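7. Coffee Task: Table Setup and Recording Procedure

This section covers the coffee task used in the Nultholm student robotics course. It assumes that both arms have been powered up and homed as described in Section 5, and that the gripper calibration in Section 6 is complete. Teams that have changed a fingertip or a wrist camera must repeat Section 6 before continuing.

The task uses both arms. The left arm handles the glass cup. The right arm works on the capsule side of the table. Each team records its own set of runs, and the course project name for the resulting set is Patrício.

7.1 Table layout

1. Place the coffee machine on the far half of the table, with the spout toward the left arm.
2. Place the blue tray on the left side. It may sit at a slight angle, but it must lie flat.
3. Place the capsule holder on the right side, round base down.
4. Load one capsule into the holder. Do not load spares during a run.
5. Check that the drip tray is fully seated and that its grate does not rock when pressed at the corners.
6. Remove tools, phones, and notebooks from the table.

NOTE: Do not mark object positions with tape. Small changes in position between runs are wanted. Move each object slightly by hand after every 8 runs and write the change in the log.

CAUTION: Fill the water tank away from the table. Never pour water over the arm bases or the center bracket.

7.2 Checking the wrist view

The wrist camera should show both fingers when the gripper is fully open, with a clear view of the table between them. If one finger is missing from the view, the camera has shifted in its mount.

1. Open the left gripper to its full width.
2. Jog the arm until the tray and the machine are both in view.
3. Compare the live view with the reference view saved during calibration.
4. If the two differ, loosen the camera screws a half turn, correct the angle, and tighten again.
5. Save a new reference view under the team name. 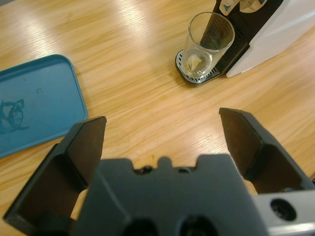
Glare on the varnished tabletop is the most common cause of poor wrist video. Lower the exposure one step at a time until the wood grain can be made out, then stop. Do not use automatic exposure. It shifts whenever the fingers pass over a bright part of the table, and the resulting flicker has spoiled whole sessions.

The rim of a clear glass is hard to see at low exposure. If the operator cannot find the rim on the monitor, go back up one step.

7.3 Moving the cup

The two operators sit at the leader arms. A third team member stands within reach of the stop button and does nothing else during the run.

1. Call "ready" and wait for both operators to answer.
2. Start recording. Wait for the tone.
3. Bring the left gripper to the cup with the fingers open wider than the glass.
4. Close slowly until the fingers touch on both sides. Hold for one second.
5. Lift the cup just clear of the surface it stands on.
6. Carry it level to or from the drip tray, as given on the run sheet.
7. Lower it until the base makes contact, then open the fingers fully before backing away.

During steps 3 through 7 the right arm stays on its own side of the table unless the run sheet says otherwise.

CAUTION: The grip force limit for glass is 11 on the controller scale. Do not raise it to cure slipping. Wipe the fingertips with a dry cloth and try again. If the cup still slips, replace the fingertip pads.

CAUTION: Approach the spout from the front left. The wrist housing is wider than the gripper fingers and will strike the spout before the fingers do.

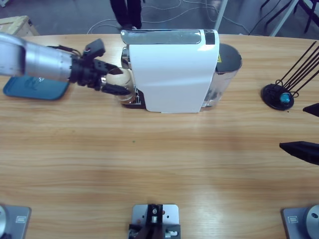

Page last changed: 21/07/2021 — M. Fonseca

7.4 Common faults

Cup tips on release. The fingers are opening unevenly, or the arm began to back away before they were fully open. Run the gripper test in Section 6. If it passes, the fault is in the timing.

Cup stops short of the drip tray. The left arm is close to its reach limit. Move the machine toward the near edge of the table in small steps and repeat the check in 7.2.

Arm jerks at the start of a lift. The leader and follower arms were not matched before recording. Discard the run, match the arms, and start over.

Capsule will not leave the holder. The right gripper is pulling sideways against the rods. Lift along the line of the rods first.

Recording ends without a tone. The disk is full or the cable to the overhead camera is loose. Check the disk first.

7.5 Keeping and discarding runs

Watch the overhead video once, at normal speed, before starting the next run. Fast arm motion leaves blur around the gripper. Some blur is acceptable. A run is discarded only if one of these applies:

— a person's hand enters the space above the table
— the cup falls or is dropped
— either arm touches the machine hard enough to move it
— a camera loses more than 7 frames in a row 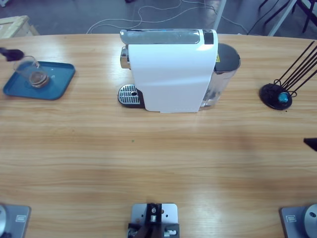
A slow run is still a good run. So is one in which the operator misses the cup and tries again, provided the second try is made without stopping the recording. Mark it R in the log.

Each team must hand in 160 kept runs by the end of November. Log sheets go to Tanveer Talpur. Requests for extra table time go to Stela Hodoroagă and should name the two operators.

7.6 Shutting down

1. Move both arms to rest and wait for the status light to stop blinking.
2. Remove the cup by hand and wash it.
3. Take any capsule out of the machine.
4. Empty the drip tray and the water tank.
5. Wipe the table with a damp cloth, then a dry one. Keep both cloths clear of the joint at each arm base.
6. Copy the session folder to the course drive before switching off the computer.

NOTE: Teams using the older Gullow controller must cut power at the wall switch. The front button only puts it to sleep.

Continue with Section 8, Labeling.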